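Workshop notebook, December, 2:40 pm

Carried on with the cleaning page for the Cabral trays. Soaked the parts in warm water for 26 minutes, then over to the sink. The Berkine soap is nearly gone, so I cut it with water and got through the lot. Next order should be two bottles.

The rims are easy. It's the slots that take the time, mostly the short ones toward the middle, where a folded cloth won't go in. Tried a bottle brush (too fat) and a wooden skewer (works, slow). Went back to the scrubber with the silver thread in it.

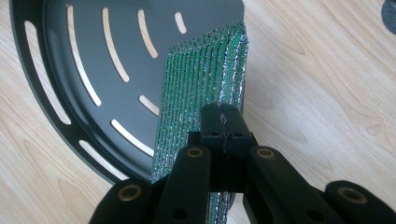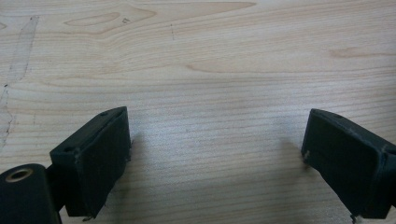 Oil for the tabletop is the other job this month. Jekudwood sent 700 ml of the hard wax, enough for two coats with some left over for the shelf ends. Their sheet says to sand lightly first and wipe down with a damp rag. The grayish smudge on the left side has to come out before any of that, or it will be sealed in. Plain water first, then a little soap. I don't want to use the green scrubber on bare wood, with that metallic thread in it. The short dark mark near the top can be sanded if it doesn't wipe off.

Sanding pads are in the Drillance box, second shelf, under the masking tape. Only the coarse ones as of this morning. Fine pads are on the list, with a pack of 4 lint-free cloths.

Trays go back on the rack once dry, rim down. Please don't stack them, the last stack stuck together and took two of us to separate.

To do: find the lid for the wax tin, write up the soak time on the cleaning page, ask at the front about the invoice (149, still open).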